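Gripper notes, part 4: wide fingers against narrow ones

I spent Thursday evening in the simulator comparing two sets of fingers for the arm. One is the Jarkar pair, which is wide and heavy. The other is a narrow pair from Antwi that Balthasar Fuchs modeled for me last November. Same arm, same controller, same wrist camera settings for both.

The task was to come down over a short round part with a small knob on top and close on the sides. I ran 16 starts per set, with the part moved a little each time. The Jarkar fingers missed 4 of them. The Antwi fingers missed eight, mostly by closing too high and sliding off.

I also wanted to know how much the wrist camera gets to see on the way in. I stepped through the renders and stopped at one with the fingers open on either side of the part. A big tan board takes up most of the view, and the knob runs up behind its lower edge. What's left to work with is the dark top, some of the pale side wall and the two fingertips in the corners.
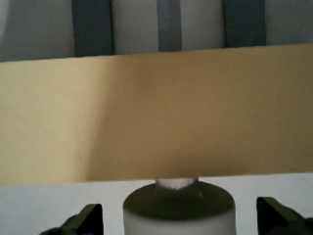

Camera settings

I tried tilting the camera down first. It gave me more of the part and less of the backdrop, but the fingers took up more room too, and the pose estimate got jumpy. Moving the mount back along the wrist worked better. I saved that one as config 2339 in Stilterent and will use it for both sets from now on.

Next is the Waken controller. I want to rerun the same starts with its slower closing profile before I change anything on the fingers.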